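How to get a petition in front of your town council

I've carried three petitions into Vengate town hall now, and the first one got tossed on a technicality, so let me save you the trouble. Mine was about the Irkik Road bus stop (long story, we still don't have a shelter!).

Start with the clerk. Call and ask for the petition rules in writing, including how many valid signatures you need. Ours was 400. Then aim higher, as people will sign twice, or sign from the next town over, or write something only their pharmacist could read. I plan on roughly 60 extras.

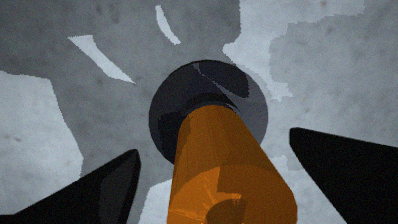 Orange cylinder, dark round piece behind it.

Next, write your request at the top of every single sheet. One sentence, two at most, and exactly the same wording each time. My first petition had a typo fixed halfway through, and the clerk threw out 31 signatures over it. I was furious, but she was right. 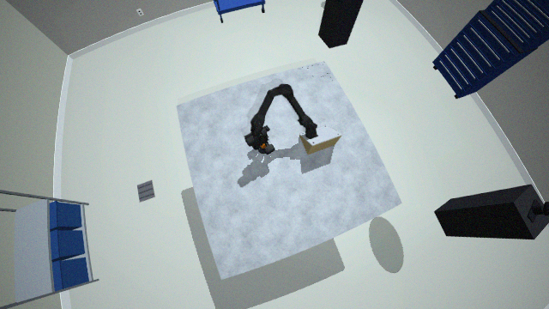
Picking your signing spot matters more than your sign does. I like the sidewalk outside Thaler Hardware, with the owner's okay, and I keep my clipboards in one small area so people can decide whether to come over. Think of the gray square near the center with all that pale floor around it: that's about how much breathing space I want on every side. Crowd folks and they'll cross the street.

Bring pens on strings. Bring more than you think.

When you've got your signatures, number the pages, copy them all, and get a stamped receipt. Our clerk wants everything seven days before the meeting. Rosalie Egger, who ran the Steleo Park petition, made me practice my speech out loud against a kitchen timer, and I still do it. 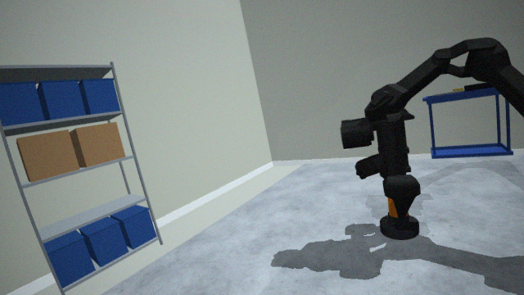 Metal shelves at left, black robotic arm at right, little blue table in back.

At the meeting, sign the speaker list as soon as you walk in, say your name and street, and ask for a vote date before you sit down.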